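Kiani Opens Its Doors to Neighborhood Story Nights

April 22, 2026 — Kiani, the little reading club that began in Tahira Arain's living room, is delighted to announce free story nights at the Flinia community hall, and everyone who loves a good tale (or just a comfy chair) is welcome!

"We had 30 people squeezed in at home, and my poor sofa couldn't take any more," said Arain. Families can borrow from a shelf of 200 donated books, and doors open two hours before the first reading.
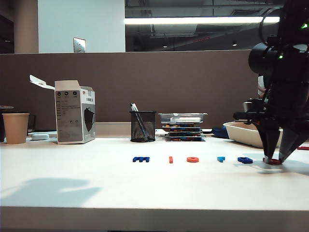

Younger guests get a word table of their own, run by Noman Memon, and parents are warmly invited to sit down and join in. Small colored foam letters are set out for spelling names, silly words or the title of a favorite book — bring a coffee along and stay a while.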